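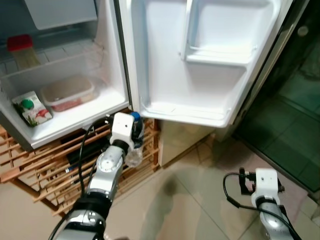
# Left gripper opens too early when placing into the fridge (learned policy, two arms)

**prurno_dev**
Posted January 31, 2023

I have a two-arm setup and I'm training it to put things away in a small fridge. The policy is behavior cloning from teleoperated episodes, with action chunks of 50 steps at 30 Hz. The model sees the head camera and both wrist cameras plus joint positions. The controller underneath is Norkley 2, running joint position targets at 600 Hz with its default interpolator.

I have 300 episodes of the bottle task. Reaching and grasping are good. The problem is at the end. When the left arm brings the bottle up to the edge of the fridge, the gripper starts to open before the bottle is over the shelf. Sometimes it opens a little and closes again, sometimes it lets go completely. It doesn't happen every run, but it happens enough that I can't leave it alone.

Things I already tried:

- Trained longer. Loss went down, behavior is the same.
- Lower learning rate. Same.
- Slowed down playback to half speed. It got worse, which I did not expect.
- Checked the gripper calibration. It is fine, the open and closed values match the recordings.

The gripper command is a continuous value from 0 to 1, same as the joints, and it goes through the same normalization. The right arm mostly does nothing in this part of the task.

Is this a data problem or a controller problem? I would prefer not to record everything again. I can post config files if they help.

---

**Chaturvedi**

There are probably two separate things here, so check them one at a time.

First, time alignment. Norkley stamps the joint states when they are read, but many recording scripts stamp camera images when they arrive at the host. If your images are late compared to the actions, the model learns to open the gripper while looking at a picture where the arm is not there yet. That gives you exactly an early release. To check, take one episode and plot the gripper command next to the left wrist images. Find the row where the command starts to open, then look at the image stored in the same row. If the bottle is clearly still on the way in, you have an offset. Do this for a few episodes recorded on different days, the offset is not always the same.

If it's a constant offset you don't need new data. Shift the image index and retrain. In my case it was four rows and I fixed it in the loader:

```
def get_item(ep, t, image_offset=4):
 img_t = min(t + image_offset, ep.length - 1)
 return ep.images[img_t], ep.qpos[t], ep.actions[t : t + 50]
```

Be careful with the sign. If you shift the wrong way it gets much worse, but at least you will see it right away. You also need to deal with the same delay when you run the policy, so pair each live image with the joint state from when the image was taken and not the newest one. Keep a short buffer of joint states and look up the right one.

Second, the chunks. You didn't say if you average overlapping chunks. If you do, that would explain "opens a little and closes again". One chunk says open, the next three say closed, and the average is something in between. For joints this is fine. For a gripper it isn't, because a half open value is already enough to lose a smooth bottle. I take the gripper out of the averaging and only use the newest chunk for it. Then I add a simple rule on top:

```
if gripper_cmd > 0.6:
 open_count += 1
else:
 open_count = 0

if open_count >= 8:
 send_gripper(left, gripper_cmd)
else:
 send_gripper(left, last_closed_value)
```

This is only for the part after the grasp. If you leave it on all the time it will also delay opening before the grasp. You need a flag for that.

About half speed: if you stretch the actions but still query the policy at the same wall clock rate, the arm is further back than the model expects at each step. Some policies pick up a sense of time from how the joints move. I wouldn't use half speed as a test for this.

---

**vumora_user**

had the same on my arms, I just recorded more episodes and it went away. went from 300 to 1,000. also clean the camera lens

---

**fridge_side_31**

I agree with the alignment check, do that first. I would add one thing on the data side.

Look at how your operators place the item. With a fridge there is the shelf edge and the open door to get past, and people tend to pause in front of the opening to line things up. During a pause the joints are nearly still, and they are nearly still again at the moment of release. The model can mix these two up. With joint positions as input this is a known annoyance — the arm stops, so the model thinks it must be time to let go.

What helped for me:

1. Trim the pauses. I cut any stretch where all joints move less than a small threshold for over half a second, as long as the gripper command is also constant.
2. Drop the joint position input in some of the training samples, so the model has to use the wrist camera.
3. Vary what is already on the shelf. If the shelf looks the same in all episodes, the images carry less information than you think.

Number 1 can be done on what you already have. Keep the original files, my first threshold was too high and it removed slow insertions too.

In Norkley there is also a `gripper_rate_limit` setting in the arm config. It's off by default. Turning it on doesn't fix the cause but it makes a short false open much less harmful while you debug.

---

**prurno_dev**

Thanks. I plotted four episodes and the images are late in all of them, by five rows in three and six in the other one. Averaging was on too, for all 14 values including the grippers. I turned it off for the grippers, and I'm retraining now with the offset set to 5. I will do the pause trimming after that as a separate run so I can tell which change did what.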